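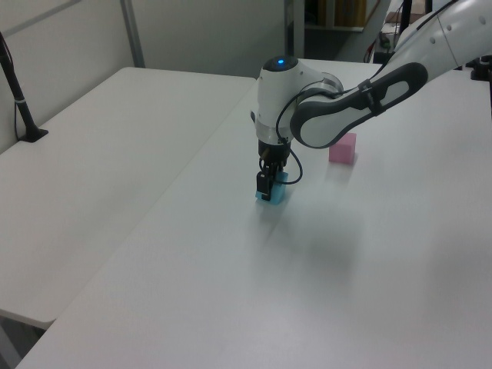 Jolleo Teach 2 review: hand guiding and remote jog for small arms

Reviewed by Hoi-yan Yip
Aug 29, 2023
Filed under: Teaching and teleoperation, Software

Jolleo Teach 2 is a demonstration recorder. It sits between the arm controller and a workstation, logs joint positions, gripper state and up to two camera streams, and writes everything out as episodes that can be replayed or used for training. Version 1 handled hand guiding only. Version 2 adds remote control through a six-axis puck, and the supplier, Drovley, sells the puck and the licence as one package.

I used it for most of May on a single task family: pick up a foam cube, put it down somewhere else, repeat with the other cube. The task is dull and that suits a recorder test. If an episode goes bad on a cube, the fault is with the operator or the software, and it is usually easy to tell which.

Installation

The installer wants a wired connection to the controller and will not proceed over wireless. Setup took one afternoon, most of it spent on camera calibration. The calibration routine asks for the printed target in 12 poses and gives no running score, so a poor pose is only reported at the end. I did it twice. The manual is adequate on networking and thin on everything else.

Hand guiding

Press and hold the enable key, move the wrist, release. Gravity compensation is left to the arm, so feel will depend on your hardware. What Teach 2 contributes is a filter on the recorded path. The default setting is too heavy for close work: it rounds off the last few centimetres of a vertical approach, and on replay the fingers come down slightly to one side of where they were taught. Dropping the filter from 5 to 2 fixed this. I would leave it there.

Gripper commands are on the workstation keyboard. With one hand on the wrist and the other on the keyboard, a single operator can manage, but it is awkward on a wide table. A foot pedal is supported and not included.

The other weakness of hand guiding is common to every product of this type. The operator's forearm is in the camera view for much of the episode. Teach 2 lets you record the path by hand and then replay it with the cameras running, which gets you clean video at the cost of doubling the time per episode. 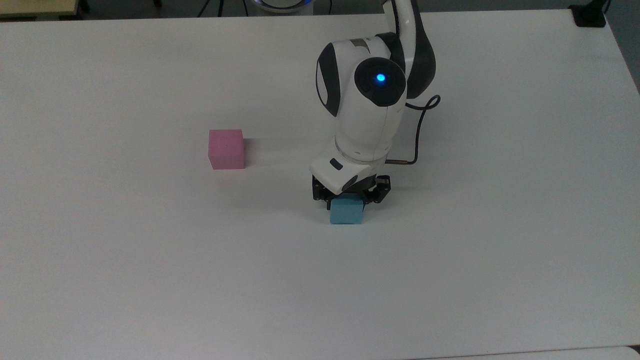
Remote control

This is the reason to upgrade. The puck streams at 100 Hz, and I saw no dropped commands in normal use. Translation and rotation can be locked separately, and locking rotation is the right choice for any straight top-down grasp. With it unlocked, new operators tend to tilt the gripper without noticing and then fight the tilt on the way down.

Depth is the hard part. Working from the screen, it is difficult to judge the last centimetre above the table. Soft foam forgives a clumsy close, and a rigid part would not. Teach 2 offers a speed zone, a height below which motion is scaled down, and it should be on by default. It is buried on the third tab of the safety page.

Malou Zoëga, who had not driven an arm before, was recording usable episodes by the end of her first morning. Doaa Kettani has a good deal of experience with hand guiding and found the puck slower for the first day, then stopped mentioning it.

Data and labelling

We recorded 655 episodes and kept 600. Most of the rejects were ordinary operator errors such as a cube nudged before the fingers closed. A smaller group had a lag between the gripper state and the video, always in episodes started within a second or two of the previous one. Drovley's support desk confirmed the behaviour and suggested a pause between takes.

The trimming tool is good. It marks the frames where the arm is stationary at either end and offers to cut them, and it was seldom wrong. Labels are free text, with no fixed list, so agree on the wording beforehand. We ended up with "blue cube", "light blue cube" and "cube (blue)" in one set and had to merge them with a script.

Export is to an open format or to Jolleo's own. Exporting 200 episodes in the open format ran without errors. The colour profile of the video is not written to the header, so check it at the other end.

Verdict

Good remote control, acceptable hand guiding once the filter is turned down, weak documentation. Version 1 owners who only hand guide can stay where they are.

For: steady puck stream, reliable trimming, open export
Against: calibration gives no live feedback, pedal costs extra, speed zone off by default

Score: 7/10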